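Support request 708 - Cable handling cell, bench assembly
Site: Zesstead
Reported by: Joonas Heiskanen, shift supervisor
Assigned to: Ngubane Automation Support
Opened: 5/29/18
Priority: Medium
Status: Open - awaiting customer confirmation

Reported issue

The cell stops during the cable routing step with the message "Grip position not confirmed." The operator must then clear the message, reseat the cable by hand and restart the step. The site recorded 44 stops over seven shifts. Production has not been halted, but the operator assigned to final inspection is called back to the cell so often that inspection work is falling behind.

The customer also asks whether staff may continue to reseat the cable between restarts, as the written work instruction does not mention it.

Background supplied by the site

Cable routing at Zesstead was done entirely by hand until the cell was accepted. Two bench positions were reassigned at that time, one to inspection and one to kitting. The staffing plan assumed that the cell would need attention at the start of a shift and at each change of cable lot. Mr. Heiskanen states that the employees concerned were trained on loading and on normal restart only. They were not trained on fault recovery, and several have asked who is responsible when a cable is damaged after a manual correction.

Log

Entry 1 - Support
Request received. Customer asked to export the message history and to confirm the software version on the Lilex controller.

Entry 2 - Customer
History attached. Version is unchanged from acceptance. Stops occur on both shifts and with all trained operators.

Entry 3 - Support
History reviewed. Of the 44 stops, 37 were logged at the same point in the program, when the finger closes near the fixture bracket. The remaining seven followed a restart and are treated as repeats. Operator error is not indicated. Please do not record these stops against individual employees.

Entry 4 - Customer
Understood. The stops had been entered on the daily performance sheet under the operator's name. The entries will be moved to the equipment column. Please advise on the question of manual correction.

Entry 5 - Support
Manual correction is permitted only with the cell in the stopped state and the guard open. The restart button must not be used while any person has a hand on the cable. A revised work instruction, including a fault recovery page, will be issued to the site and should be signed by each operator before use.

Entry 6 - Support
Remote session held with Mr. Heiskanen. The grip confirmation window was found to be set to 59 milliseconds, the default value supplied by Stoda for rigid parts. This is considered too short for flexible cable. The value has been raised on a trial basis. Customer to run one full shift and report the number of stops.

Entry 7 - Customer
Trial shift completed with three stops. Inspection was staffed without interruption for most of the shift. Operators report that the cell is easier to work beside, but they ask that the message text say what to check - the present wording gives no direction.

Entry 8 - Support
Request for new message text passed to the controls group. A training visit of half a day is proposed for June, to cover fault recovery for both shifts. Please confirm attendance and arrange cover for the inspection bench. The position of the gripper relative to the fixture bracket will be reviewed before the visit.

Attachments
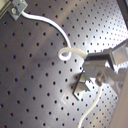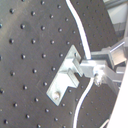

Request 708: gripper, metal bracket and white cable at the perforated mounting plate, both views.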